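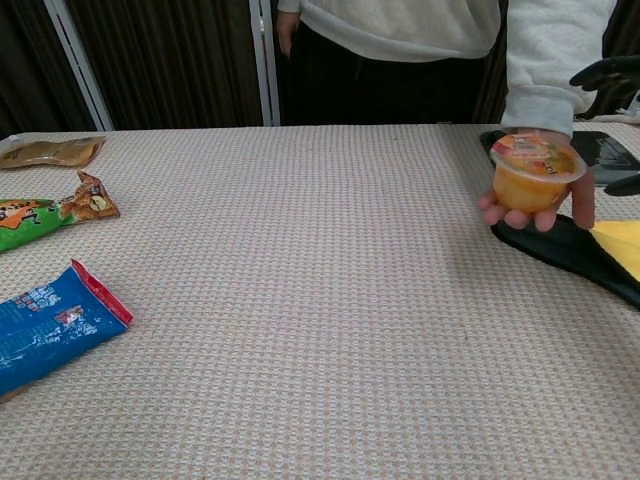

Gilmar Paiva wrote to me that boiling water down a greasy kitchen drain is asking for trouble if the pipe under your sink is plastic, and would I please stop telling people to do it. Fair enough! I did say "boiling" last time and I should have said "hot." I now run mine from the tap as hot as it goes, or let the kettle sit a good while first, and I check with a candy thermometer (130 degrees is plenty for loosening bacon grease, and it won't soften the joints on the trap).

So, the kitchen line, done my way. Fill both sides of the sink with hot water and a good squirt of dish soap, then pull both stoppers at once. All that weight going down together does more than a trickle ever will. I do this every couple of weeks, usually at 10 at night when the dishwasher is finished and I won't be needing the sink.

If it's still slow, get a bucket under the trap and take it off. I put this off for years and it's really a five-minute job, most of it spent moving the stuff under the sink. Loosen the slip nuts by hand if you can, and look at which way the washers face before they drop in the bucket (ask me how I know). Scrub the inside with an old bottle brush, and do it in the bucket because your sink has no drain at the moment!

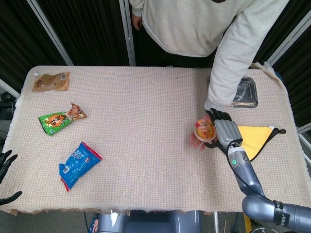 Once the trap is back on, run the water and feel each nut with a dry paper towel. It will show you a drip you can't see.

When the clog is past the trap you need a snake. I bought the cheap Hamel hand-crank one and it's fine for the kitchen, though the handle squeaks. Go slow, keep the cable short between you and the pipe, and when it grabs, crank a few more turns before you pull. Wear gloves you don't like. For the long run out to the street I gave up and called Malen, and they charged me $176, camera included. I'd been quoted 220 elsewhere, so call two places.

And keep a can by the stove for grease. Mine's an old coffee can with a lid, and when it's full it goes in the trash.

Questions or corrections? Use the contact page | Copyright Nodska Home Notes | Back to top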